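In defence of the table that belongs to no one

13 May 2025

When I came to this country I had a good vocabulary for grammar tests and a very poor one for furniture. I knew "desk" and I knew "table", and I believed the difference was only size. After 48 months of working in shared offices I have changed my mind. A desk is a place where you are expected. A table is a place where you may stop. I want to write something in favour of the second one, and especially in favour of keeping it almost empty.

The building where I rent a desk is called Osstead. It has a main room with a hard floor, a counter, a group of desks and one oval table. The table has no socket, no lamp and no name on it. Every year, usually in July when the rents are discussed, somebody proposes to replace it with more desks. The argument is always made with a drawing. In the drawing the table disappears and 6 desks appear in its place, and each desk has a price. I admit that I cannot answer a drawing like that with another drawing. A table earns no rent.

But I have worked in a place where the drawing won. It was the office of Flevasano, where I did translations for one winter. Every square metre had a purpose and you could feel it in your neck. If you wanted to speak with a colleague you stood beside her chair, like a waiter. If you had brought a cake, you had to put it on the printer. People were friendly there, I do not complain of them, but we talked in low voices and for a short time, and after the winter I knew very little about anyone. I still think of that printer with some sadness.

At Osstead I write at my desk but I think at the table. I go there with a page that does not work and I put it flat on the wood. The round edge is important for me. At a table with corners there is a head and there are sides, and a person who is not sure of her English will always choose the side and then the corner of the side. An oval one has a little of this problem at its ends, but much less. I can come to it from anywhere and I have not taken a wrong place.

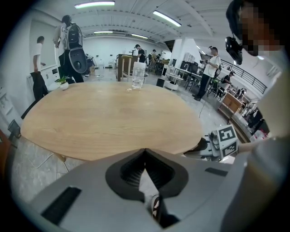
The oval table, with its plant and the jar of water.

I like that there is so little on it. A small plant in a round white pot is enough to say that the table is cared for. A jar with water is enough to say that it is used. With more things than this, a shared table begins to turn into a shelf. I have seen the process and it is slow and very polite. First comes a tray for pens, then some brochures, then a box that is waiting for someone, and then people start to walk past because there is no free space to put down a cup. Nobody has decided it. For this reason I think the rule must be a little strict: what you bring to the table, you take with you when you go. I would make an exception for the plant.

Some people tell me that the table is in a bad position, in the middle of everything, with people standing and passing on all sides. I agree that it is not quiet. You hear the counter, and you see who is busy at the wall and who is talking by the desks. For a long telephone call I would never use it. But I do not think we should push it to the wall for this, as was suggested in the last letter from the managers. A table at the wall gets a back side, and the back side gets cables and bags. In the middle it has to stay open, and you look up from your page and somebody is there, and perhaps you ask them a question about a preposition. I have learned most of my prepositions in this way.

There is also the matter of the wood. The catalogue from Stundness, which was left in our kitchen, offers tables in white and in dark grey, and the model they recommend costs 1109 dollars. I am sure they are practical. Still, I would be sorry to lose the pale colour and the grain of ours. My grandmother's table had grain like this, and as a child I followed the lines with a finger while the adults talked too long. I notice that I do it again now, when I am looking for a word.

I know that an office must pay for itself, and I do not want to be the tenant who writes long letters. If we need more desks, then let us talk about the storage room, which has been full of folded chairs for seven years. Or let us talk about my own desk, which I could share in the mornings. I would give up half of a desk before I would give up my small part of the table.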